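Web Fiction Readers Board > Serials and Translations > General Discussion

Serials that skip 700 chapters of setup and start at the palace gate?

inkwell_moth
I want something long where the heroine is already in the demon court (or fae court, I'm not picky) by chapter 2. I just dropped one where she spent most of the first volume in a village selling herbs. Translated or original, both fine.

plavico_reader
The Salt Bride of Burnton. It opens at the wedding. 1579 chapters and finished, so you won't be left hanging. The husband is a river spirit and not a demon, but he has the same temper.

tallow77
I'd skip Salt Bride. The first 700 chapters are good and then the author brings in a second heroine who has the same conversations with the same people. I quit somewhere in the war arc.

plavico_reader
The second heroine is the reason the ending works. You have to get through the war arc to see it.

tallow77
That's a lot of chapters to ask for. The war arc alone is longer than most books I own.

greenlamp
I'm with tallow on this one. I finished it and the ending is fine, but I skimmed to get there. Try The Ninth Gate of Cherkaoui. She is sold to the court on page one and the devil king is mostly bored, so the romance is slow. Chapters run 3000 words and they don't feel padded.

inkwell_moth
Is Cherkaoui the one with the talking crow? I may have read the start of it years ago.

greenlamp
Yes, the crow is in the first scene. It was taken down and reposted with a new translation in May. The names are different now, so it may look like another book.

quietharbor
The old translation was better. The new one has everybody speaking like an office memo, and the crow lost all its jokes.

greenlamp
I read both. The old one left out whole paragraphs whenever there was a fight. I'd take stiff over missing.

quietharbor
Fair about the fights. I still keep the old one saved.

inkwell_moth
Started Cherkaoui last night and got through the first gate. I like the bored king. I'll try Salt Bride after and stop at the war arc if it drags – thanks, both of you.

tallow77
Let us know where you stop. Also, does anyone's Dolteck reader app lose its place when you switch from dark mode? Mine goes back to the top of the chapter each time.

plavico_reader
Mine does too. I use bookmarks.

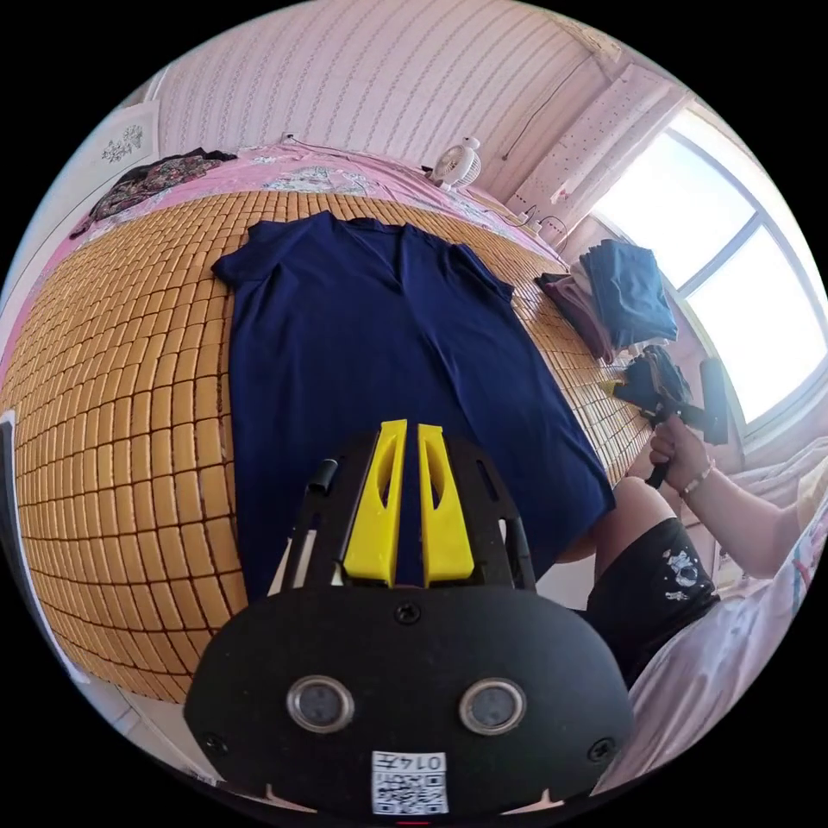
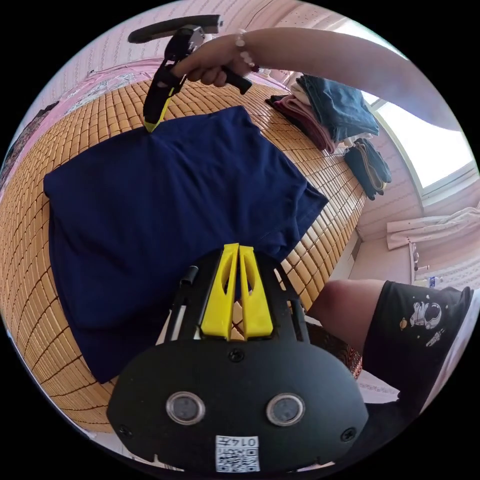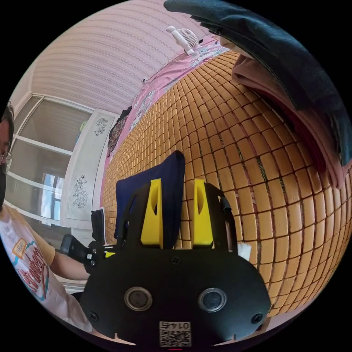 Bamboo mat on the bed, 3 pictures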